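The Slow Bread of Inau

Friday, June 7, 2019

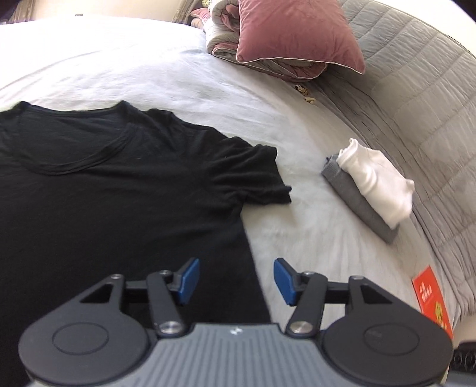
A black T-shirt spread out on a white sheet.

In the village of Inau the bread is never made on the same day it is eaten. The dough is mixed in the evening, covered with a cloth and left in the coldest room of the house. When I came first, in December, I thought this was only a habit of winter. I was wrong, they do it also in summer, but then with less yeast.

The bakery Mekonnen stands at the end of the main street and has two ovens. The older one burns wood and takes ten loaves at once. The other is electric and is used for rolls and for the sweet bread with aniseed, which the children buy after school. Last year the bakery sold 3,097 of the big loaves, and the number is written in chalk beside the door.

The flour comes from the Lananier mill. It is darker than the flour I know from home and it drinks a lot of water, so the dough feels too wet in the beginning. You must not add more flour. You fold the dough over itself, wait half an hour and fold again, five times in all. After the last folding it holds its shape and the surface becomes smooth.

I tried it at home with ordinary bread flour and a heavy iron pot. My first loaf was flat and rather sour – I had left it too long near the stove. The second was better. I used less yeast and put the bowl on the cellar stairs, and in the morning there were good bubbles under the cloth. The crust was still too pale for my taste, so now I take the lid off earlier.

In Inau they eat the bread with Huken, a soft white cheese made on the farms above the village. It is a little salty and does not travel well. With it comes a spoon of plum jam, or in spring some chopped chives. The ends of the loaf are kept for soup: they are rubbed with garlic, dried in the oven and laid in the bottom of the plate before the hot broth is poured over.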